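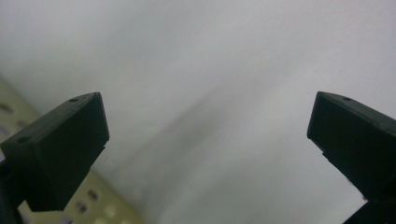

Click to enlarge

Colthorpe Slab Roller, Tabletop Model
$1,799 including GST
In stock. Allow extra time for freight to Tasmania and regional WA.

The Colthorpe tabletop slab roller rolls clay up to 400 mm wide and suits home studios, schools and small teaching spaces. It clamps to any solid bench and can be lifted off and stored upright between classes. The floor-standing Colthorpe with legs and a full-length bed is listed separately at $3,952.

Thickness is set with a dial at each end of the top roller. Both dials need to read the same before you start or the slab will come out wedge-shaped. Roll thick clay down in two or three passes and turn it a quarter between passes to reduce warping in the kiln.

What you get
Roller assembly with crank handle
Bed in two sections
Two bench clamps
Two canvas sheets
Hex key and printed instructions

Bench and clay are not supplied. Replacement canvas is sold by the metre under Stusero Cloth.

Care
Brush off dry clay after use and wipe the rollers with a damp sponge. Don't hose the machine. Put a drop of light oil on the crank bearing once a term if it is used in a school. Wash the canvas on its own in cold water and let the clay settle in a bucket first so it doesn't go down the drain.

Warranty
3 years on the rollers and frame, 12 months on clamps and handle. Canvas is a wearing part and isn't covered.

Delivery and pickup
The roller ships in one carton and the bed in another. They sometimes arrive on different days. Pickup from the warehouse is free, please ring first so we can bring it down to the loading door.

Customer review
Ekene Tijani
Good and solid. Handle was a bit stiff for the first week. I mostly roll stoneware for platters and it copes. Wish the second dial was easier to read from the crank side.

Related items
Skumell texture mats
Sjöberg clay knife
Spare bench clamp, single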